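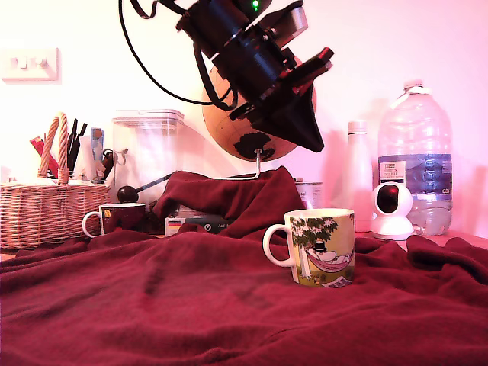
I have spent a good part of my working life on motion planning, and I'd like to put in a kind word for the boring planner – the one that stops, thinks, and tells you why it won't move.

Last August our little group at Brumska swapped our old planner for a learned policy. It was lovely to watch, and I won't pretend otherwise. It reached over blankets and between mugs as if it had lived in the house for years. Then one afternoon it refused a mug it had picked up all week, and I sat with 948 lines of log that told me nothing I could use.

The old planner, bless it, would have said "no collision-free path" and named the two shapes it was worried about. I could fix that before my coffee got cold. So we put it back, underneath, as a check on what the policy proposes, and I sleep better. Yes, it costs us 10 milliseconds a cycle. I'd gladly pay more, and I wish more teams would try it before buying a bigger model.

Comments (2)

plikari_fan: We did the same with Cesport and kept it. Cloth still fools our depth filter, though.

Lai: Disagree! Better logging on the policy would have saved you the trouble.

Contact | © 2024 Brumska Notes | Back to top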